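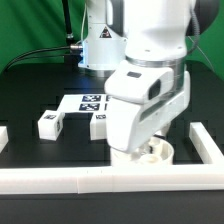

**Thread: Chores, household or shop floor: what can an arm do unattended today?**

**dorness_tooling** wrote:

Moving this out of the gripper thread because it had drifted. The claim there was that general tidying is "basically solved" and that the remaining problem is price. I don't agree, and I'd like to see it argued with tasks and failure rates instead of launch videos.

My definition of a chore, for the purposes of this thread: the objects are known in advance, their positions are not, and no person touches anything between start and finish. Clearing a bench at the end of a shift qualifies. So does emptying a dishwasher. Palletising from a fixed conveyor doesn't, we've had that for decades.

At our place (small subcontract machining, 3 people on the floor) the job I would pay for is putting loose gauges and setting blocks back in their trays. It takes a person twenty minutes and everyone hates it.

---

**kettle_logic** wrote:

Your definition lets too much in. "Objects known in advance" covers a tray of identical blocks and also a drawer of mixed cutlery, and those are years apart in difficulty. Rigid, matt, opaque parts with tags on them are the easy end. Wet glass is the other end.

I'd say the easy end works now. We run a Brotia cell at work that sorts turned parts out of a shallow tub, around 275 in a shift, and it's left alone over lunch.

---

**dorness_tooling** wrote:

Left alone over lunch is not the same as left alone. What happens when a part ends up on the rim of the tub?

---

**kettle_logic** wrote:

It stops and puts a light on. Fair enough. It does that a couple of times a week, and whoever is nearest pushes the part back in.

---

**Zuleica Seixas** wrote:

That light is most of the argument, I think. I do bench testing on two-arm tabletop set-ups, with tagged blocks and a low rail round the work area, and the pick itself is rarely what costs us the time.

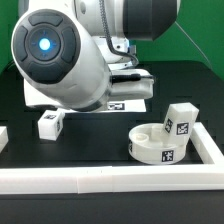 Resting pose is the part people underestimate when they talk about tidying. Almost every grasp planner I have used assumes the object is sitting flat on one of its faces, and for a cube on an open table that's a reasonable assumption. Clutter breaks it straight away. Compare the cube on the left with the block leaning in the right-hand side of the dish: lower end inside, top end up above the rim and very close to the rail. The tags give you a decent pose for it. They don't tell you what is carrying the weight, or whether closing the fingers will pivot it against the dish wall. A person just nudges it first. The planner has to be told that nudging is an option, and then it has to be told when to stop.

In the last long batch we logged 1506 attempts. I won't quote the overall success figure since it depends entirely on how the objects were laid out. What I can say is that flat objects on open table were a small share of the failures, and anything touching a wall or another object was most of them.

---

**mr_swarf** wrote:

Tags are cheating though. My kitchen doesn't have barcodes on the mugs.

---

**Zuleica Seixas** wrote:

They aren't barcodes, they are square fiducials, and yes, they remove the recognition problem. They are there so that the rest can be measured separately. If it can't be done with tags it won't be done without them.

They don't remove occlusion either. Wrist view from the same bench:

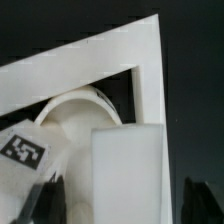 *Wrist camera, close in. One tag in view on the block at lower left.*

If your estimate relies on one tag at that range and a finger crosses it, you are working from memory for the last stretch of the approach. The fixed camera helps, until the arm itself is in the way of that one.

---

**mr_swarf** wrote:

OK, but then why not skip vision for the last bit and do it by feel? I drop a bar in a collet without looking at it.

---

**goh_retrofit** wrote:

You've had thirty years of practice and you have skin.

Force sensing on the arms I fit is good enough to detect contact and to stop. Searching for a hole with a peg is fine too, spiral search has been around for ages. Sorting out which of two touching objects you have just touched is another matter. (User name is the company, Goh, two of us, mostly second-hand cells for joinery shops. So I have an interest in this stuff working.)

My view for what it's worth: shop-floor chores yes, house no. On the shop floor the customer will accept changing the bench. They'll fit a tray with a lip or paint the worktop black. In a house people expect the machine to cope with the room as found. I've turned down three enquiries about domestic kitchens for that reason.

---

**kettle_logic** wrote:

Agree about changing the bench. Half the cost of our cell was the tub and the chute.

I'd still push back on "house no". Loading a washing machine is a chore with very loose tolerances. Nobody minds which sock goes in first.

---

**dorness_tooling** wrote:

Until one is caught in the door seal.

To go back to my own job: how much would I have to alter? The gauges are steel and shiny, the trays are foam with cut-outs, and things get left wherever there is space.

---

**Zuleica Seixas** wrote:

Start with the free space and leave the trays alone. Fingers need room on both sides of an object before they close, and a wide opening needs a good deal of it. 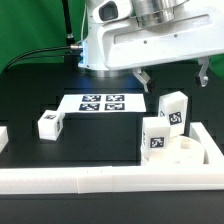

Two objects side by side are harder than the same two a hand's width apart, and if one of them is also next to a container or in a corner you have lost several of the approach directions you would have used. So the cheapest change is usually to give people a marked area for dumping things, away from the walls, and big enough that they don't pile up. After that, look at the lighting for the shiny parts. The foam cut-outs will probably want a chamfer on the top edge. I'd test ten gauges by hand with a pair of parallel tongs before buying anything. If you can't get hold of one cleanly with the tongs, the arm won't either.

---

**mr_swarf** wrote:

If people would use a marked area they would use the trays.

---

**dorness_tooling** wrote:

He has a point. Dumping is less effort than sorting, though, so I might get away with it. I'll try the tongs on Saturday when the floor is quiet.

---

**goh_retrofit** wrote:

Count the ones you have to regrip as failures, not just the ones you drop. Everybody leaves those out. Also look at Ernance finger blanks if you go ahead, they machine easily and you'll want to cut your own pads for the thin gauges.

---

**kettle_logic** wrote:

And log how long each recovery takes a person. Our stops take under a minute each if someone is there. If they aren't, the cell sits with its light on until they get back, and that number never made it into the business case.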